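Search this unit Go Menu

Week 3 handout: Table subjects
Observational Drawing, with Javiera Espinoza

This week we move off the plaster shapes and onto things with surfaces. You will work at a timber-topped table with small subjects placed directly on it, no cloth underneath. Bring two pencils (HB and 4B), a putty eraser and the A3 pad. Coloured pencils are optional until the second hour.

Start with the table. Draw its far edge before anything standing on it, and check the angle against the side of your page. Most of the wonky pots in last April's folios came from a table edge that was guessed.

A flowering plant in a pot is harder than it looks. Block in the foliage as one rounded mass, find its light side, and leave the blossoms as bare paper. A glossy black pot needs at least one clean highlight or it goes flat. Spend 20 minutes on this and stop, finished or not.

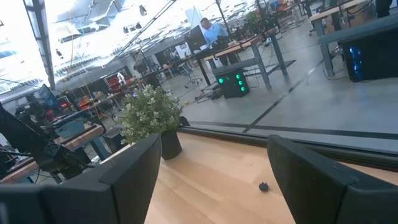

Timber grain comes last. Use three or four faint lines that follow the direction of the boards and let them fade out before they reach the object. If the grain is darker than your cast shadow, lift it with the eraser.

Fruit and clear containers

Work out where the light is coming from, then look for its reflection on the tabletop. On a shiny surface you will have both a shadow and a reflection under the fruit, and they rarely point the same way. Draw the shadow first.

Seeds on a strawberry sit in small pits. Space them closer together as the form turns away from you. The green sepals should be drawn as separate shapes with their own direction.

For cloudy plastic, keep the contents soft-edged and save your sharpest line for the rim. Daichi Aoki's demonstration sheet is in the Flutwood folder if you miss the class.
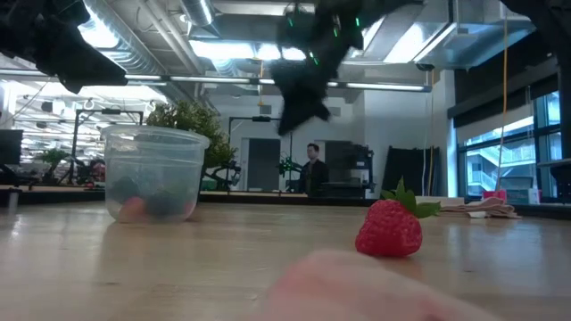

Fig. 2. Strawberry and open plastic container on a light timber tabletop.

Homework: one page, one piece of fruit, one see-through container. Label the light direction with an arrow. Hand in at the start of Week 4.

Related items
Week 2 handout: Plaster shapes
Week 4 handout: Folded cloth
Materials list
Folio marking guide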